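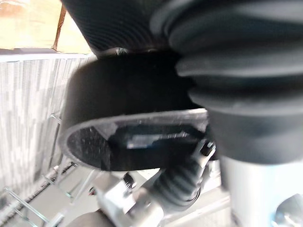

# Anbridge signs left-arm seamer Ryan Treloar for the coming season

Anbridge Cricket Club has signed left-arm seam bowler Ryan Treloar from Hartley on a deal covering two seasons. He will join the squad for preseason training in April and will be available for the opening league match.

Treloar played for Hartley's second team before moving up to the first team last summer. He took 7 wickets in the semifinal of the Clana Cup, the best return by a Hartley bowler in the competition. He also bats in the lower order.

"I had a good time at Hartley and I learned a lot there," Treloar said. "Anbridge told me early on that they wanted me to open the bowling. I was happy to hear that, and I'm looking forward to getting started."

Head coach Shakuntala Solanki said the club had wanted a left-armer for some time.

"Our attack was all right-arm last year and teams got used to it," Solanki said. "Ryan swings the new ball and he can bowl long spells. He will have to compete for his place like everyone else, but we expect him to play a lot of cricket."

Anbridge finished in fourth place in the league last season. Captain Mohcine Bouzid stays on for another year and will again bat at number 4. Opening batter Lionel Pickering has also agreed to a new contract.
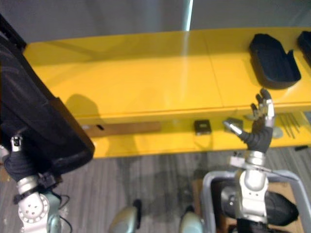 *A black tray and small items set out on a yellow table.*

Hartley director of cricket Graham Cheetham confirmed that the player had been released from his registration.

"We made Ryan an offer and he decided to move," Cheetham said. "He leaves on good terms and we wish him well, except when he plays us."

The two clubs meet at Anbridge in the second round of league matches. Play starts at 11 a.m.

Cokance continues as the club's shirt sponsor. Season tickets are on sale at the ground and through the club office. Members who held a ticket last season can keep the same seats if they renew before the end of April.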